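Housekeeping Skills 1, Unit 3
Drying and putting away: the dish rack
Handout prepared by Kanokwan Suwannarat
Revised September 2021

Please read this handout before the practical hour. Bring it with you, and also a pen for the last part.

1. Why we use the rack

In the last unit we washed by hand. Many students dried each piece with a towel at once, and then the towel was too wet for the glasses. In the Kaewkla training kitchen we let the dishes drain first. The towel comes later, and only for the pieces which need it.

2. Words you need

Rack: the whole thing, with its base.
Slot: the open place between two wires. One plate goes in one slot.
Divider: the bent wire that keeps two plates apart.
Rim: the upper edge of a cup, a glass or a bowl.
To drain: to let the water run off.

3. Cups and light plastic

A plate stands well in a slot because it is flat and has some weight. A plastic cup has almost no weight. If it is put down on its side it can roll, and water stays inside the lower wall. Hold the cup by the middle, turn it so the rim looks down, and lean it a little so the air can go in. Do not press it between the wires. Clear plastic takes scratches easily, and they cannot be removed. 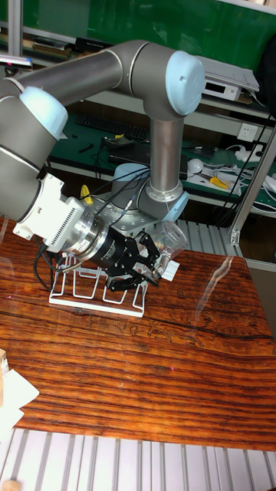

4. Preparing the place

Before you load the rack, look at the surface where it will stand. A glossy wooden table is nice to see, but water which stays on the wood for a long time can leave a pale mark. Wipe the table dry. Put the rack in the middle, not near the edge, and keep a folded cloth beside it for the drops.

For a white wire rack with parallel rows of loops, begin with the biggest plates at one end and continue to the smallest. All plates must face the same direction. Leave one empty slot after every deep plate.

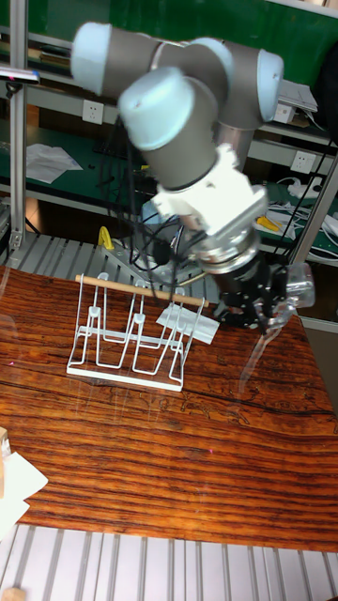 Long, thin things need a different treatment. Wooden spoons and sticks should not stand with one end in water, so we lay them across the top of the wires, where the air comes from every side. Check that both ends are safe and that no sleeve can catch them. When they are dry, put them away first, before you touch the plates.

Maëlle Chan asked in the last course if the cloth may stay under the rack. It may, but only for one load. Afterwards it must be hung up, or it begins to smell.

5. Practical hour

Work in groups of 3. One student washes, one loads the rack, one wipes and puts away. Change the roles after each load. Write down how long your plates needed to drain, and which pieces still had water on them when you took them out.

Return the sheet to the tray marked Unit 3.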